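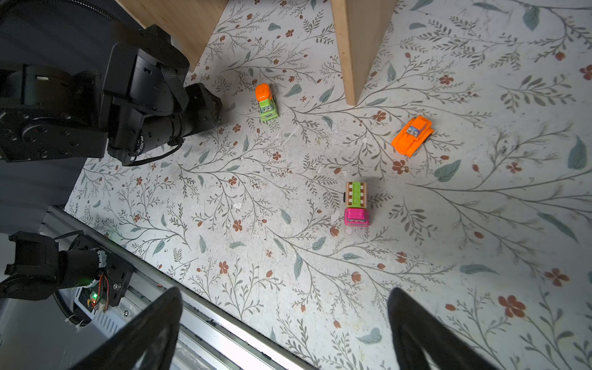
Traffic conditions, from the wrist camera: cement mixer, bulldozer, pink truck, flowers.

The flowers are objects now

Sunday, January 28, 2024

I spent most of this weekend arguing with a piece of software about whether a printed flower can be picked up. The software's position was yes. It held that position through two config changes and a full rebuild, and at one point it had me wondering.

Some catching up for anyone who stopped reading after the December post about CAN bus errors (I wouldn't blame you). The toy-tidying project is still called Orozco, it still lives on the floor, and it still has more arms than it has working grasp code. The planner is Vumis, which I wrote, so any complaint I make about Vumis should be read as a confession. The perception half is a segmentation network I did not write, plus a layer of glue that I did, plus a file named filters_final2.py that I would like to be buried with.

The job sounds easy. Look at the floor from the wrist camera, find the toys, pick one, move the gripper over it, look again, grab. On the plain gray sheet I used all fall this worked well enough that I got smug. Then I moved everything onto the floral mat, on the theory that real floors have stuff on them. They do. They have rust-red flowers with five petals, each one a nice compact blob with a crisp edge and strong contrast against a pale background. If you set out to design a decoy for a blob finder, you would draw that flower.

So the segmenter proposes the trucks, fine, and then it proposes the flowers, and the berries, and any leaf that's feeling confident. My glue layer ranks the proposals by a score I made up last summer. The score likes saturated color, closed outlines, and things near the middle of the view. The pink truck does well on this. So does a flower.

I have a recorded set of 371 looks at the floor that I replay whenever I change anything. Before this weekend, the top-ranked target was a piece of the floor in 94 of them. I knew it was bad. I had been going by feel, and my feel had been rounding in my favor.

First attempt: raise the color threshold. This got rid of many flowers and also the brown part of the truck bed, which left the planner with a target consisting of a hot-pink cab and some opinions. It aimed for the middle of the cab. You can't close on the cab from above at the angle it wanted, and Vumis, to its credit, refused. It refused by trying 407 candidate poses and then logging the word "no". I wrote that log message. It seemed funny at the time.

Second attempt: use depth. Flowers are flat and trucks are not, so surely you fit a plane to the floor, throw out everything close to it, and go have lunch. I did all this, including the lunch. The trouble is that at the wrist the depth is noisy at exactly the distances I care about, and my plane fit was being dragged around by the furniture. There's a pale wood panel that pokes into the view from one side, and the fitter, which is a democracy, kept giving it a vote. When the panel filled enough of the view, the "floor" tilted up toward it, and half the mat became an object. 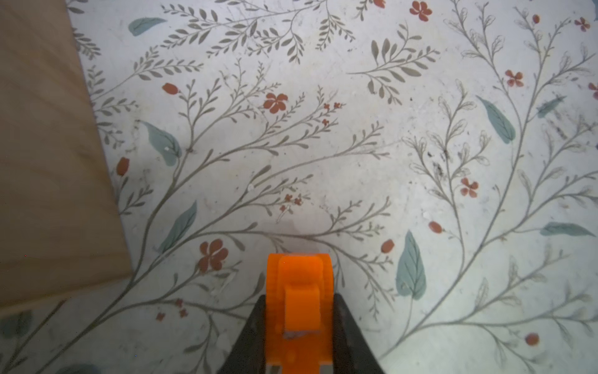

No toys in this one. A bare patch of mat, a big tan panel, and a planner full of hope.

I now use views like that one as the main test. The right answer is an empty list. It is amazing how hard it is to get code to return an empty list. Every layer was written by somebody (me) who assumed that if you had bothered to look, something must be down there. The ranking function sorted whatever it got and handed over the winner. It had no notion of a winner that wasn't any good. So a flower with a miserable score would beat a leaf with an even worse one and be crowned target of the day.

The fix for that part took four lines. There's a floor on the score now, and "nothing to do" is a legal result that Vumis accepts without sulking. Getting Vumis to accept it took a lot longer than four lines, as an empty target list used to mean "camera crashed" and set off a restart. I found the restart logic by watching it restart.

Then the gripper. The view always has a piece of the gripper along the bottom, and on the orange printed one the middle section is about the most saturated thing you could put in front of a camera. I had a self-mask for that. Of course I had a self-mask. It was a fixed picture of where the gripper is, painted by hand, with the fingers in one position. Open them a bit differently and a sliver of black finger drops out of the mask and becomes, you guessed it, an object. It was graspable, too. Very close by, high score. The arm can spend a long time trying to pick up its own finger.

I replaced the painted mask with one drawn from the joint values, using the same model the planner uses for collision checks. This is what everyone told me to do a year ago at the Kikdale meetup and I said the painted one was fine for now. The rendered mask gets padded by 12 pixels all the way around, a number I arrived at through the scientific method of starting at zero and being annoyed. It has one real weakness, which is that it only knows about its own arm. If the other arm wanders into view it's still fair game. Right now I handle this by projecting the second arm's links into the first arm's camera, and that works until my calibration between the two bases is off by a hair, and it is always off by a hair.

The plane fit I solved the boring way. I stopped fitting from scratch on every look. The floor has not moved since I set the rig up, so it gets estimated once at startup from a few poses, and after that each view is only allowed to nudge it slightly. The panel can vote all it wants. I feel a little dumb about having treated the floor as a fresh mystery ten times a second.

Numbers, since I started with some. With the score cutoff, the rendered mask and the stubborn plane all switched on, the replay set went from 94 floor picks down to 12. I went through the leftovers one by one. Several are the wood showing up as a long thin thing at the edge of the view. A couple are scuffs. The rest are flowers, and I can't tell you what's different about those flowers. I've looked at them for a long time.

What I haven't done is check how many real toys I lost in the bargain. The bulldozer worries me. It sits low and it's the same family of orange as the gripper print, and I have a leftover color rule in filters_final2.py that was meant to hide the gripper before the mask was any good. I should delete that rule. I'm fairly sure something else depends on it.

The other thing on the list is the replay viewer, which draws every rejected proposal in red. On a mat full of red flowers. I picked that color myself, in the gray sheet days, and I've been squinting at it for two days straight. It'll be cyan by next weekend, or possibly tonight if I can't sleep.

If anyone near Pukcombe has a plain rug they're getting rid of, I'm not asking for it. I'm only saying I'd come and get it.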